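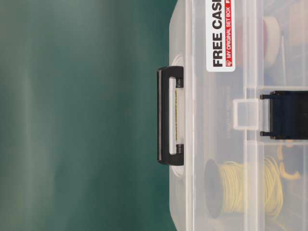

Dorin Furtună Is Finally Playing Like Himself

Home | Scores | Roster Talk | Archive | Contact

Okay, I have watched the Hindness game twice now and I need to talk about Dorin Furtună, because I think we are watching a completely different player and I am so happy about it!

If you only check the box scores, you'd shrug. Eight points, four rebounds, a couple of steals. He had lines like that all last winter for Grivgate and people in the comments here (hi, you know who you are) wanted him gone by January. But go back and watch where he stands. Last year he'd catch the ball in the corner, hold it, jab at nothing, and the whole possession would die. On Saturday he caught it and it was gone again, either up at the rim or across to Aurel Ene, who got three wide open looks in the second quarter just from that.

The one I keep rewinding is late in the third. Hindness runs that double screen they love, and Dorin talks the whole way through it. You can hear him on the stream! He switches, points Lucian Mocanu to the roller, and then gets a hand on the pass himself. No stat for the pointing, but Lucian doesn't get there without it.

A lot of credit has to go to Coach Sperling. When Roswitha took over from the old staff I was nervous, I admit it, mainly since her Trotow teams played so slow. Well, we aren't slow. We ran on pretty much every long rebound, and she left Dorin out there with the second unit to push it. After the game she said she wants him "bored on offense and exhausted on defense," and I would like that on a T-shirt please.

My one worry is the bench after him. Anqi Wei is terrific with the ball but she only does the radio side now (her call of the Mocanu dunk was perfect, go find it), and the coaches haven't really settled on who handles it when Lucian sits. They tried Ene there for a few minutes and he looked like a man carrying somebody else's groceries. Let him shoot!

The crowd was 3,106, the best we've had at Martens Hall in ages, and it was LOUD. My section stood for the entire last four minutes and my knees are still mad at me.

Trotow comes in next, so it's Sperling against her old club, and they'll switch everything and dare Dorin to shoot from the corner. I hope they do. He's been taking that shot without the little hitch he used to have, and I think he makes two of them in the first half. I'll be in my usual seat with the nachos, come say hi.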